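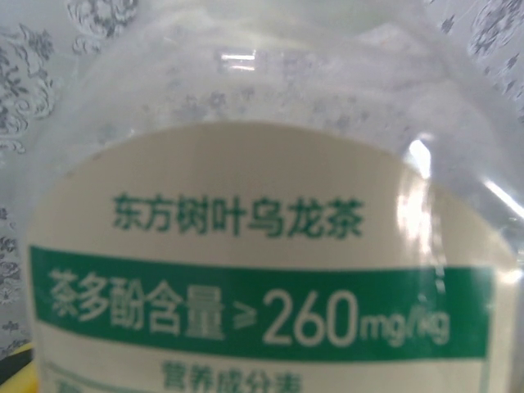
Ticket: oxygen low in tank 8, Flimanden hatchery
Status: closed, one follow-up open
Equipment: Arkton dissolved oxygen controller, two Diro probes, one blower

Reported
Night alarm on tank 8, trout fingerlings. The controller showed oxygen falling from midnight onwards and reached the low limit shortly before 4 am. Emergency oxygen opened as it should. Fish were crowding the inlet when the duty person got there. No losses at that point. The other tanks on the same blower read normal.

First checks
Blower running, pressure normal at the manifold. Air stones in tank 8 bubbling, a little uneven on the drain side. Inlet flow looked low, but the meter on that line has been unreliable since the spring so we did not go by it. Feed had been given at the usual times and the feeder was not stuck open.

Probe A and probe B disagreed. A read much lower than B. The controller acts on the lower of the two, so it was following A.

Probe A
Took it out, wiped the cap, put it back. No change. Swapped the A and B cables at the controller and the low reading moved with the probe, so the cable and input are fine. Checked both probes in air. B came up to where it should be, A stopped short. Fitted a new cap, left it to soak and calibrated again. A and B now agree.

Closed the ticket at this stage. That was too early.

Reopened, next night
Same alarm, 3.40 am. This time A and B agreed all the way down, so the fall was real. The worn cap had made the first night look worse than it was, but there was a second fault underneath.

Timed the inlet with a bucket and a watch. It took 16 seconds to fill a bucket that fills in 12 on the tank next door. Opened the valve fully and got no improvement. Isolated the line and took off the strainer. It was packed with leaf and weed, and the mesh had a split along the seam, so some of it had gone further down. Flushed the line to waste until it ran clear. Fitted the spare strainer from the Bhat pump kit, same thread. Bucket now fills in 12.

Stock
Tank 8 holds 320 fish at present. Three dead on the second morning, gills pale, no marks. Feed stopped for a day, then half ration, then back to normal. No more deaths.

Settings
Low limit left as it was. Added an alarm for when A and B drift apart, which the controller can do but which was never switched on. It sends a text and does not open the oxygen valve.

Result
Four nights with no alarm. The lowest reading is still just before dawn, well above the limit.

Still open
Flow meter on the tank 8 line to be replaced. Strainers on all lines to be cleaned weekly until the leaves are down, and written on the sheet by the door. One spare strainer to order, as the shelf is now empty.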